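Notebook, glue room – 16 October 2026

Bread proving, willow against cane, second week

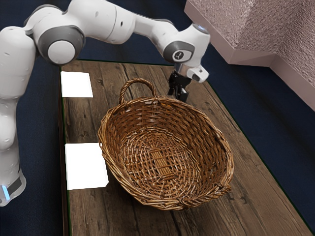 Oval wicker basket on the table.

I continue with the question from Elínborg Vigfúsdóttir, who wants to know if the rye loaves for Rosser can prove in willow, as they do now in cane. Same dough for both, flour from Bralow, starter from the Nirnau jar. Each loaf scaled before shaping.

Batch 1, morning. Dough a little stiff, I think I was too careful with the water. Willow lined with linen, cane only floured. After 100 minutes the cane loaf was ready by the finger test, and the willow loaf needed six minutes more (106 in total). The skin on the willow loaf was softer and I had to scrape the linen afterwards.

Batch 2. More water. Both loaves spread in the oven and the crust opened at the side, where I did not cut. My mistake probably, the blade was old. I write the numbers anyway but I do not trust them.

Batch 3. Ieuan Gronow shaped this one, so that it is not always my hands. He makes the seam tighter than I do. Oven at 213 on the probe, although the dial says less – the Enditz probe should be checked against the other one before we compare with last year. Good colour on both. The crumb of the willow loaf is closer near the bottom.

Weight of two baked loaves together, batch 3: 1,822 g. I forgot to weigh them separately.

The linen holds the smell of rye also after washing. Ieuan says to brush it and dry it only, and wash once a month. I will try this with two of the cloths and keep the others as before.

To do:
– new blades
– ask Elínborg if she wants the round shape also, or only the long one
– repeat batch 2 with the same water
– order rye before December, last winter we waited too long

Starter fed at five, left on the lower shelf.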